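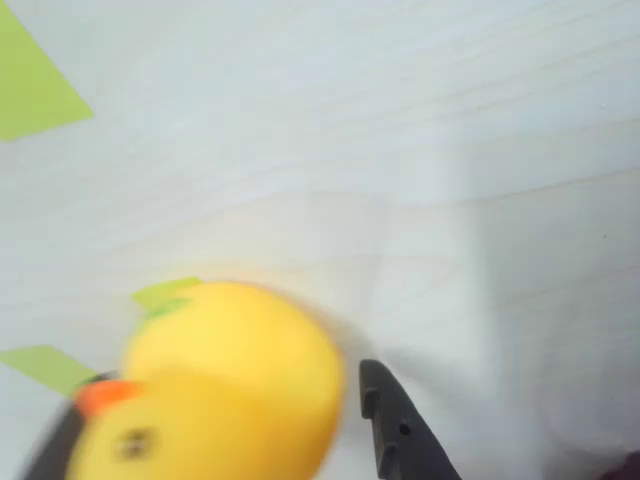 Who should hold the original of a power of attorney? The person who signed it, until the attorney needs to act.

That is the position of Mārtiņš Kuusk, who has drafted powers of attorney at Cunberg for 23 years and now reviews older ones for clients in Trolholm. Most of the files he sees were signed long before anyone expected to use them.

"The usual fault is the start clause," Kuusk said. "The document says it takes effect on incapacity and then does not say who decides that. The bank reads it, finds no test, and refuses to act on it."

He prefers a clause that names one doctor by role, such as the family physician, and a second if the first is unavailable. A written statement from either is enough to bring the power into force.

Last year his office reviewed 219 documents. The second most common problem was the lack of a substitute. "People appoint a spouse and stop there. The spouse is the same age and may be in the same car."

On joint attorneys, Kuusk draws a line between acting together and acting separately. If the document is silent, he said, expect to be asked for both signatures on everything, down to the water bill. One family he advised set a limit: either daughter could sign alone for payments under 4,000, and both had to sign above it – a house sale included.

Does he recommend keeping copies? "Certified ones, yes. I suggest 4. One for the bank, one for the land office, one for the attorney and a spare."

Gifts need their own paragraph. Without one, Kuusk advises attorneys to make none, even at birthdays. He also asks clients to reread the document after a move, a divorce or a death in the family. His office on Kļaviņa keeps a dated list of every version it has drafted, with revoked ones marked as such.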